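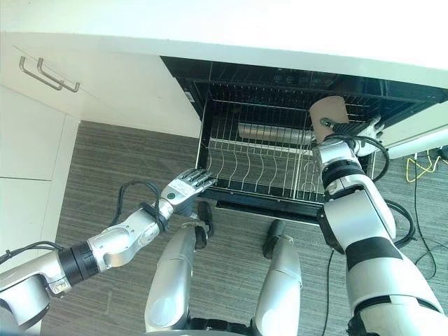

By Defne Tokgöz | November 5, 2025

Robotics > Software Notes > Planning

Revising the Placement Planner for Wire Racks

The kitchen work at Flalgate has now reached the point at which most of our remaining difficulties lie in software. The arms can reach the dishwasher, the hands can hold a paper cup upright, and the balance controller keeps the body steady while both arms are extended. What has occupied me since August is the part of the system that decides where a held object should go, and when the hand may let go of it.

Our planner, which we call Pellach, was written for shelves and tables. It assumes that a placement surface is flat, continuous and solid. A wire rack meets none of these conditions. It is mostly open space, with thin tines that curve, and the depth data above it is poor. The metal returns scattered points, and the black interior of the drawer returns very few. When Pellach was first given this input, it fitted a plane through the floor of the drawer and concluded that the tines were noise. The resulting plans were valid by its own rules and would have driven the cup straight into the wire.

Bontu Tamiru proposed that we stop asking perception for a surface. Under the revised approach, the perception module reports a set of line segments, each with an estimate of how certain it is, and a second module groups these into rows. The planner then searches for a pose in which the rim or base of the object is supported by at least two rows and in which the fingers have room to open. The finger clearance test proved to be the expensive one. A hand holding a cup occupies a good deal more space than the cup, and the space needed to release it is larger again.

We replayed 1,264 recorded placements through the old and new versions of the planner. The old version produced a collision-free plan in 893 of them. The new version failed in 101. I would caution readers against placing too much weight on these figures, as a plan that is free of collision in replay may still be unsatisfactory on the machine. They were sufficient, however, to justify retiring the plane fitting code for racks, and it was removed from the main branch last week.

Several of the remaining failures have a common cause. Objects already in the rack are handled as obstacles only if the segmentation step recognizes them as separate from the wire. A flat metal bar lying across the slots toward the back is a good test of this, being silver, reflective and lying across the wire slots. Pellach is inclined to merge such an item with the rack, and it will then offer the bar as a supporting row. Mr. Demirtaş has asked that we treat any segment running across the tines as an obstacle by default. I have accepted this for the present, although it does cost us some usable poses in racks with cross wires.

The second matter concerns the arm that is not carrying anything. In earlier builds it was held in a fixed posture at the side. It is now included in the whole-body plan, with the fingers extended and kept clear of the front edge of the rack. Including it has made planning slower, and the delay before a motion can now be noticed by a person standing nearby. In return, the two arms no longer compete for the same space when the torso leans forward. I consider this a fair exchange while we are working at low speed. Cables are still absent from the collision model. They are represented only by extra padding on the forearm and elbow links — a crude measure, and one I hope to replace before the winter release.

There has also been a modest improvement in tooling. The replay viewer, Brolow, can now step through a plan and display which constraint rejected each candidate pose. Previously one had to read the log, which records up to 1,000 candidates for a single request and is very tiring to go through. Ms. Tamiru wrote most of the new view, and it has already brought to light an error in the wrist limits that had been present for as long as the file has existed.

The next item of work is the release itself. At present the hand opens when the planned pose has been reached. It ought to open when the load on the fingers shows that the rack has taken the weight, and a paper cup weighs so little that the signal is close to the noise of the sensors. I have begun a filter for this purpose and shall report on it in a later entry.

Related posts
Line Segments from Sparse Depth Data
Brolow: A Guide to the Replay Viewer
Why Our Wrist Limits Were Wrong
Whole-Body Planning at Low Speed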